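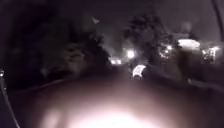
Dalstead to reopen riverside path after winter repairs

DALSTEAD, Wednesday, April 29, 2020 — The Dalstead Parks Department will reopen the Welia section of the riverside path to walkers and cyclists this Friday. The section has been closed since March, when crews began replacing broken pavement and clearing drains between the Fostmont bridge and the boat launch.

The work covered 1,376 feet of path. Crews removed the old surface where tree roots had lifted it, laid a new base and repaved the full width. Two low spots that held water after heavy rain were raised, and 6 drain covers were replaced.

"People use this path to get to work and to the grocery store, and they told us the detour along Mill Road was too long," said Marcela Šimek, parks director. "We are glad to give it back to them. There is still some planting to do along the bank, and we ask everyone to stay off the seeded areas until the grass comes in."

The paving was done by Kubíček Paving under a contract approved by the town council last fall. The project came in on budget. The cost was shared between the town's capital fund and a county trails grant.

Before the design was finished, the department mailed a short survey to homes near the path and received some 190 replies. Drainage and rough pavement were the most common complaints. Several residents also asked for more places to sit, and two benches will be installed near the boat launch later in the spring.

Path users are asked to follow current public health guidance. Visitors should keep at least 6 feet apart, pass in single file and avoid gathering at the entrances. The drinking fountain and the restrooms at the boat launch will stay closed until further notice. The parking lot there will be limited to 50 cars, and overnight parking is not allowed.

The path is open from dawn to dusk. Dogs must be on a leash. Cyclists should slow down near the Fostmont bridge, where the path narrows.

Questions about the project, including the planting schedule, can be directed to the Parks Department front desk at Dalstead Town Hall. The building is closed to visitors, but staff are answering calls on weekdays during regular hours.

This site uses cookies to improve your visit. By continuing to browse, you accept our cookie policy. Accept | Settings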